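Tusside Forum > Manipulation > Imitation learning
Thread: Does head-camera-only training hold up for bimanual shelving?

kelpframe
Has anyone reproduced the Jusisetti result on book shelving? The claim is that a policy trained on the head camera alone matches one trained on head plus both wrist cameras, given 2,000 demonstrations. We are at 359 and the head-only version is clearly worse. I'd like to know whether that is a data problem or a method problem before we record any more.

ohm_and_away
Method, in my view. Their books were all hardbacks of one thickness. A paperback bends when you pinch it and the head view tells you very little about how deep the fingers are.

kelpframe
Possibly. Our setup is two arms over a light grey table, black grippers, and a zigzag wooden shelf towards the back left. The task is to take the top book off a stack on the right and shelve it. The stack is on the right arm's side and the shelf is on the left's, so most demonstrations include a handover across the middle. 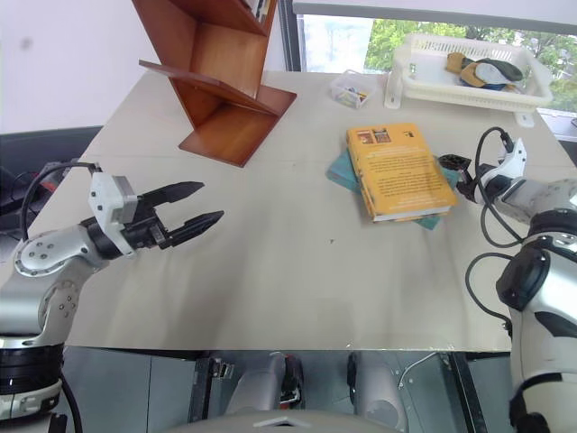 The failures are nearly all in the first phase. The right gripper comes in at a reasonable angle, then closes on both books or on neither. When the covers are different colours and the lower one sticks out at the edges, head-only does better. When the two are squared up it has very little to go on. Over 40 trials per condition, adding the wrist views removed most of the double grasps. It made no difference to the handover.

Darwish
What is the action chunk length? We saw the same double grasps and they went away when we shortened the chunk. The policy was committing to a height before the wrist had settled.

kelpframe
Same as the paper. I haven't swept it.

Darwish
Then I would do that first. You can't put it down to the cameras if the chunk length was tuned for somebody else's arms.

ohm_and_away
Disagree. He changed one thing, the wrist views, and the double grasps mostly went. That is the camera effect at that chunk length. A shorter chunk might hide the problem but it doesn't mean the information was there.

Darwish
It means the comparison is only valid at one setting. The paper claims rather more than that, and so do you.

tern_rate
We ran Grirkilen's version of this with 3 seeds per condition and the spread between seeds was almost as large as the gap between head-only and all cameras. How many seeds is yours?

kelpframe
One. Fair point, and I should have said so in the first post.

tern_rate
Also check whether you vary the other things on the table. We left a tray and a small box in the same place for every recording and the head-only policy had learnt to use them as landmarks. Shift the tray a hand's width and it reached short.

kelpframe
Ours have mostly stayed put along the back. I'll move them about for the next batch, run the chunk sweep on the existing data with more seeds, and post the numbers in July. Handover failures can have their own thread.

ohm_and_away
Please include squared-up stacks as a separate row.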